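4.3 Two-arm planning with the Vokholm planner

Before you start. Both arms powered, controller reachable, Grotia perception service running. If Grotia isn't up the planner waits 3,000 ms then gives error 176.

1. Open the cell file. Check both arm bases are listed. Left and right are the robot's own, not yours.
2. Load the brick models. Colours and stud counts both need to match or the detector skips the peice.
3. Set the work surface height. Measure at the mat or paper, not bare table.
4. Run Detect. Wait for the list to settle, delete doubles by hand.
5. Assign bricks to arms. Leave on Auto for first run.
6. Set arm clearance. Both grippers will share the middle of the table so don't go below the default.

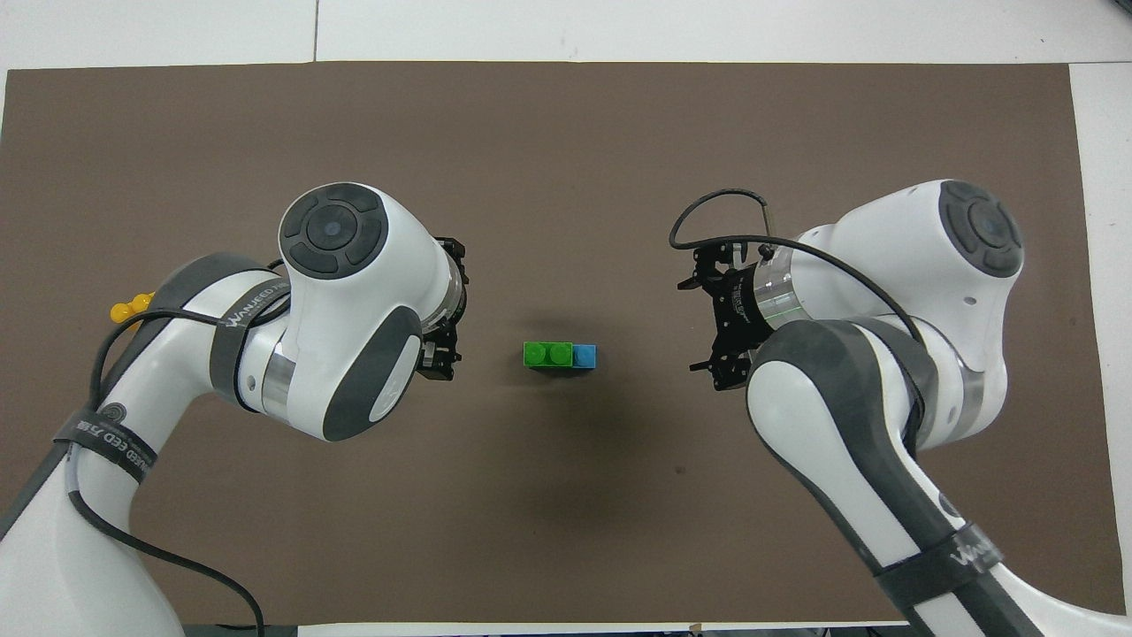
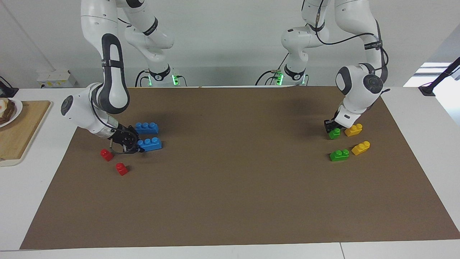 Doležal disagrees with step 5: Auto hands the middle bricks to whichever arm planned last, and at Orkport they assign those by hand every time. Fair enough. If you go that way, save the assignment before step 7, it is lost on replan.

7. Press Plan. Scrub through the preview at low speed, all of it. Watch the elbows as well as the fingers.
8. Press Run. Keep a hand on the stop.

CAUTION: cables are not in the collision model. Add a padding volume round the wrist if yours loop out.

Note: error 237 means the two arms have diferent clock times. Restart the sync service, then the planner, in that order.

Note: changing the surface height clears the detections. Go back to step 4.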